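Bike Theft in Flivbridge: What the Court Records Show
Sheldon MacDonald
Criminal Justice project, final report
16 June 2005

Topic. Picked bike theft because everyone complains about it and the cases that get to court are hardly ever written up. Wanted to know what happens to people who get charged.

What I did. Went through the public docket at the Flivbridge courthouse, theft cases only, going back to August. Also read the Gill police log, which is kept seperately. The log had 3535 entries of all kinds, over 500 of them theft. Most don't say what was taken, so a lot of those were no use to me.

Results. Only seven bike cases reached a judge. Two were dismissed when the owner couldn't prove the bike was theirs (no serial number, no receipt). The rest ended in a fine or probation. No jail time. One defendant had sold a bike through Resora, the secondhand shop on Vunent Street, and the shop's own sales slip was the main evidence against him. He pleaded guilty the same morning.

Serial numbers matter most, as far as I can tell. The clerk told me the same thing. Police reports with a number written in moved along faster, the others got continued again and again.

Problems. Small number of cases. Juvenile files are sealed so none of those are in here. Gill changed its log form partway thru and the older pages lump bikes in with "other property." I also ran out of time to interview the public defender, she offered but our schedules didn't match up.

If I did it over: start with the clerk, then the log. Ask for copies early, the copy desk closes at noon.

Sources: court docket, Gill police log, notes from talk with clerk.

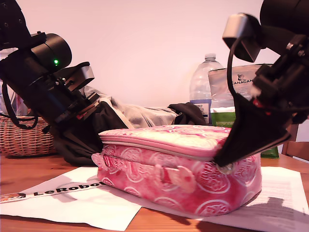

Pink zippered case on a wooden table, wicker basket nearby.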